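Free wash and dry day returns to Karam Street on October 27, 2024

The Karam Street laundry is opening its doors for another free laundry day this Sunday, and the neighborhood is already buzzing! The first one, back in January, got through 400 loads before closing time, and people were still turning up with bags over their shoulders when the lights went off.

"We had families who'd never met folding sheets together," said Nour Shboul, who runs the place with her cousin Raed Abou Jaoude. "One lady brought soup. I'd do it every week if I could."

This site uses cookies to remember your settings. Accept | Manage choices

Wash, dry and detergent are all free from 8 a.m. to 8 p.m. The limit is two loads per household, and quilts are welcome this time (there were a lot of requests!).
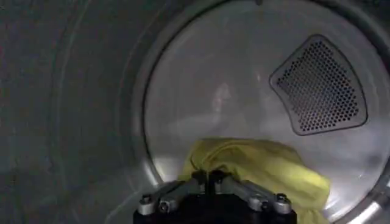
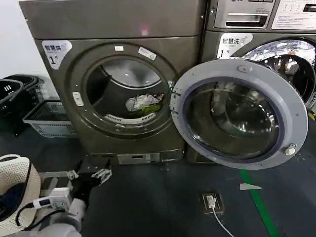 Money for the day came from a street supper in the summer that raised $2000, plus a box of soap from just about every shop on the block. Ghada Farah's bakery is sending over 154 cheese pies, and Kai Wegener will be reading stories to the kids at the back table from 10 until noon. He did all the voices last time, and the grown-ups stopped folding to listen.

There's also a coat swap next door at Sketer, the secondhand shop. Bring a clean winter coat, take another one home. Kids' sizes went within 30 minutes in January, so get there early if you need one.

No sign-up is needed. Mornings were packed last time, while the hours after four were wonderfully calm. Parking is tight on Karam Street itself, but the lot behind the library is open all day Sunday.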